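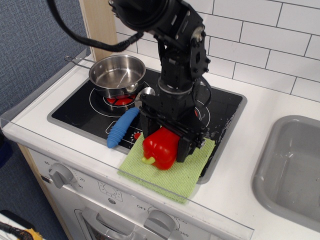
November, late. Back from the ground with cold feet and a scorecard I don't believe in. Skarnel beat Chisholm by 21 runs and everyone in the bar was talking as if we'd won a final. Chisholm dropped their best batter down to seven and gave the new ball to a kid who bowled wides. I'd hold off on the parade.

Boris Dimitriou got his farewell speech. He finishes with 2,921 runs for the club, going by the old books, and I've seen how the old books were kept. Good player, though. Slow between the wickets, lovely off his pads. He says he's done. He said that two seasons ago as well -- same blazer, same tears -- and was back in the nets by spring.

They want me umpiring at Grekwood next. The pitch there is supposed to be relaid. I'll believe it when a ball bounces above my knee.

Must find my other sweater.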